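Robots learn to tidy from people's own bedrooms

Sonitz and its research partner Khondokar have shown that a robot arm can learn to fold and sort household fabrics from recordings made entirely in real homes, with no robot present while the recordings were made.

The method, called Raltetetti, starts with a hand-held gripper. People pick it up, squeeze the handle and get on with the job in front of them – pulling a blanket straight, lifting a shirt off a pile, moving a cushion out of the way. A camera on the tool records what the fingers are doing, and those recordings become the lessons for the robot.

For this study the team collected 2000 recordings of people handling clothes, bedding and soft furnishings. They then trained two versions of the same control software. One learned from recordings made at a single tidy workbench. The other learned from an equal number made in homes, where the light changes from room to room and things are left where they were dropped.

Both were tried on a robot arm in a room that neither had seen before. Each had 360 attempts at picking a named piece of fabric out of a heap and laying it flat. The version trained in homes managed it 322 times, and the team was delighted to see it cope so well with patterned cloth lying on top of other patterned cloth, long a sticking point for this kind of work.
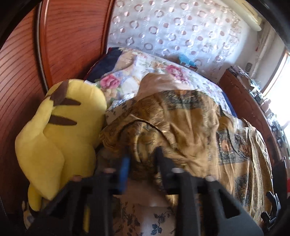

SKOSTLOW, October – Bedrooms proved to be the richest source of lessons in the whole project. A bed like this one, with a shiny golden-brown cloth in deep folds over a floral blanket and more leafy fabric beside it, asks a lot of any machine that has to work out where one piece ends and the next begins. Add a big Pikachu plush close to the gripper and there is plenty more for the software to make sense of.

"We kept being asked if we wanted people to clear up first, and we always said please don't!" said Kavitha Devadiga, who leads the study. "A satin fold catches the light from the window and suddenly it looks like an edge. A person reaches straight for the right bit of cloth. We wanted the robot to pick up that same habit, and seeing it do so on a blanket it had never met was a very good afternoon."

The gripper's two fingers match those fitted to the robot arm, so the movements a person makes can be passed across with very little adjustment. The software also learns from fumbles. If somebody lets a corner slip and goes back for it, the whole attempt stays in the collection, and the team believes this helps the robot recover from its own mistakes.

There is still work to do. Most of the failed attempts came from thin layers, where the robot picked up two sheets together, and very dark fabrics in dim rooms remain hard. The arm is also a good deal slower than a person.

The next stage adds another 1000 recordings, with more night-time lighting and more tasks that need two hands, such as getting a duvet into its cover. The team will also test whether a robot trained on bedding can move on to towels and curtains without starting again.

Sonitz plans to share the training method and the test instructions with other research groups once the next stage is complete. Requests for a copy of the study can be sent to the Raltetetti project office in Skostlow.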